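Court news, quick one - Ertürk v. Larnex is moving again. The local weekly was sued in May over its Tadby housing stories, four articles in all. Larnex wants a retraction plus damages. The judge threw out part of the claim but let the rest go ahead, so no early exit for the paper.

Editor Saadet Kocabaş says they stand by teh reporting. Legal fund is at 89 donors so far, goal is 200.

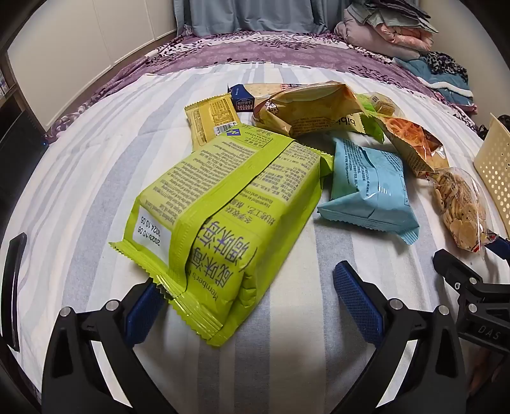
Snack packages on a striped sheet.

Next step is document exchange. Larnex has asked for 140 pages of notes, paper is fighting that on source grounds. No hearing date yet. Will post the filing when we have it - its long, sorry in advance.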